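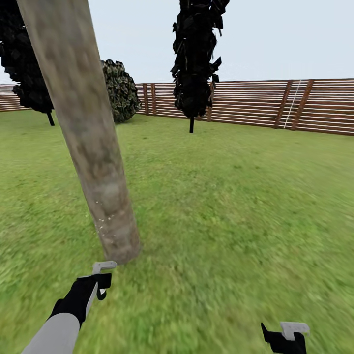
## Recording teleoperated demonstrations in the Daster garden scene

These steps cover recording two-arm demonstrations by remote control in simulation. The garden scene is a lawn with trees, a shrub and a wooden fence along the back. The task is a reach: bring the left gripper to the base of the leaning trunk, hold, and withdraw. The right arm stays out of the way but is still recorded.

You need a working Daster install, the Iseck hand controllers, and write access to the Clirham share.

### 1. Check the controllers

Connect both controllers before starting the simulator. Daster assigns left and right at startup and does not reassign them if one drops out. If a controller loses its connection during a session, close the simulator and start over.

Squeeze each trigger fully and release it. The jaw reading in the status panel should go to 1.00 and return to 0.00. A reading that settles at 0.02 or 0.03 is acceptable. Anything higher means the trigger needs calibration:

```
iseck calibrate --side left
iseck calibrate --side right
```

### 2. Load the scene

```
daster load garden_reach --seed 18 --arms both
```

Use seed 18 for the first practice run. It puts the trunk ahead and slightly left of the robot, which is a comfortable reach. Remove the seed option once you start recording so that the layout varies.

Wait for the physics clock to start. The arms drop slightly on the first tick and then hold. Do not press the clutch until they have stopped moving.

### 3. Set the clutch and scaling

The clutch is the side button. While it is held, the arm follows your hand. When it is released, the arm stays where it is and you can move your hand back to a comfortable position.

Set translation scaling to 0.6 and leave rotation scaling at 1.0. Lower translation scaling gives smoother paths near contact, at the cost of more clutching. Do not change scaling in the middle of an episode. The recorder stores it once in the header, and the later part of the file will be wrong.

### 4. Practice the reach

1. Hold both clutches and lift the arms clear of the grass.
2. Park the right gripper low, over open lawn. Release its clutch.
3. Move the left gripper toward the base of the trunk. Approach from the front, with the jaws angled up.
4. Slow down over the last part of the approach. Depth is hard to judge against the bark texture, so watch where the fingertips overlap the trunk and use the distance readout to confirm.
5. Stop short of contact. The target band is 2 to 4 cm from the bark.
6. Hold until the readout turns green, then withdraw along the same path.

The grass has no collision detail beyond a flat plane. The blades you see are a texture, and the fingertips stop at the plane itself. If an arm begins to shake, the gripper is pressing into the ground. Release the clutch, raise your hand, and re-engage.

Repeat until you can complete the reach without touching the trunk. Most new operators need an hour or so.

### 5. Record

```
daster record --task garden_reach --operator <initials> --max-steps 454
```

Recording starts on the first clutch press and ends when you press the menu button. Episodes that reach the step limit are closed automatically and marked `timeout`. Keep these only if the hold was completed.

A full set is 300 episodes per operator. Split it over several sessions. Path quality drops when people are tired, and the drop is visible in the jerk plots well before the operator notices it.

Mark each episode when it ends:

- `good` – hold completed, no contact with the trunk
- `touch` – hold completed, but the gripper touched the trunk
- `discard` – anything else, including a lost controller

Do not discard an episode just for a correction on the way in. If you drifted wide and came back, that is useful data. Discard it if you stopped to think with the clutch held, as this produces long stretches of near-zero motion.

### 6. Replay before uploading

```
daster replay --last 10 --check
```

Replay runs the recorded commands through a fresh copy of the scene and compares final poses. A mismatch over 5 mm usually means the simulator was dropping physics steps during recording. Close other programs that use the graphics card and record those episodes again.

Look at the right arm during replay as well. It should not move after it has been parked. Slow drift in the right arm comes from a clutch button that is sticking, and the trained policy will copy it.

### 7. Upload

```
daster push --dest clirham --set garden_reach
```

The upload skips anything marked `discard`. Sets are merged on Thursday, and files that arrive later wait for the next merge.

### Known problems

**Trunk appears in a different place after reset.** The seed option was left out. Expected when recording.

**Left and right are swapped.** The controllers were connected after startup. Restart Daster.

**Jaw closes in steps.** The trigger is sending at a reduced rate. Charge the controller, or run it over the cable.

**Distance readout stays blank.** The Laaksonen overlay is not loaded. Add `--overlay laaksonen` to the load command in step 2.

Report other problems to Svend Vigfúsdóttir with the episode file and the session log attached.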